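Home > Guides > Switchgear > Panel checks

Reading and recording the face of a two-door control cabinet

Prepared by Viorica Sandu. Checked by Malcolm Parsons. Revised 18 May 2024.

This guide covers the door-front check on the gray two-door cabinets at the Stilbridge training bay. It is a visual check with the doors closed. Nothing is opened, pressed or turned. Work inside the cabinet is covered in the Kallau isolation procedure and needs a signed permit.

What you need

Panel log sheet
Pen
Dry lint-free cloth
Copy of the device schedule for the cabinet

Allow 16 minutes per cabinet for a first attempt.

Step 1. Stand square to the doors

Take a position in front of the seam between the two doors, far enough back to see both top rows of devices. Keep hands and sleeves away from the terminal posts on the left door. Treat the cabinet as live at all times. The red triangle with the lightning bolt low on the left door reads 有电危险, a warning of electrical danger, and it applies whether or not any lamp is lit.

Step 2. Read the top row, left door

Work from left to right: amber, green, red. Enter each lamp as ON or OFF against its tag in the device schedule. Do not enter a meaning such as "healthy" or "running" at this stage. Lamp color conventions vary between builders, and the schedule takes priority over habit.

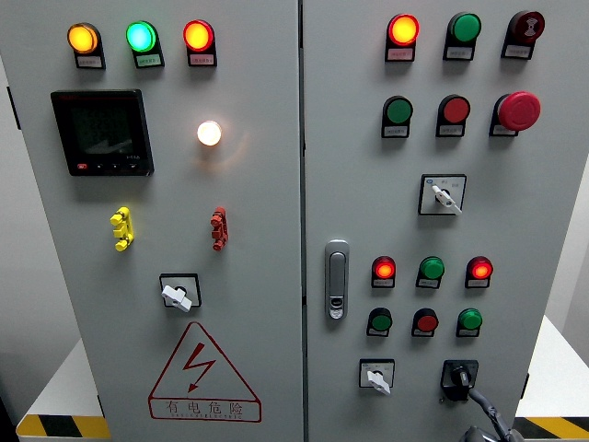 Step 3. Read the meter and the white lamp

The digital meter is the black square unit under the amber lamp. View it straight on; the digits wash out quickly at an angle. Copy the value and the unit exactly as displayed. If the digits cannot be read, write NR and carry on. Leave the meter buttons alone, as paging through the menus can change what the next reader sees. Then log the white lamp to the right of the meter.

Step 4. Check the terminals and rotary switch

The yellow and red terminal blocks each have three posts. Look for cracked knobs, discoloration and stray wire strands. Record the direction of the white lever on the rotary switch with a small sketch, and take the position name from the schedule.

Step 5. Read the top row, right door

The order is a red lamp, a green pushbutton and a dark red button with a white symbol. An unlit green button is entered as OFF, which describes the lens only and says nothing about the circuit behind it.

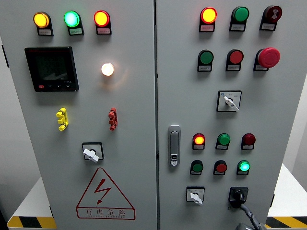
Log the right door on its own half of the sheet. Trainees who run both doors together tend to enter the two red lamps on one line, and the error is hard to trace later. Bilal Zein's revised sheet has a heavy rule down the middle for this purpose — use it in place of the older Godinho form.

Step 6. Check the label plates

Every device in the top rows has a white plate below it. Confirm that each plate is present and straight, and compare its text with the schedule. Cleaning is done only under the isolation procedure, with the dry cloth. Solvent lifts the print.

Step 7. Close the record

Sign the sheet and file it under the cabinet number. Report any mismatch with the schedule to Stuart Bainbridge before the next session. A lamp that differs from the schedule may be a failed lamp, a wiring fault or an outdated schedule, and the door check cannot separate these.

Related guides: Lamp replacement; Ulum meter settings; Permit forms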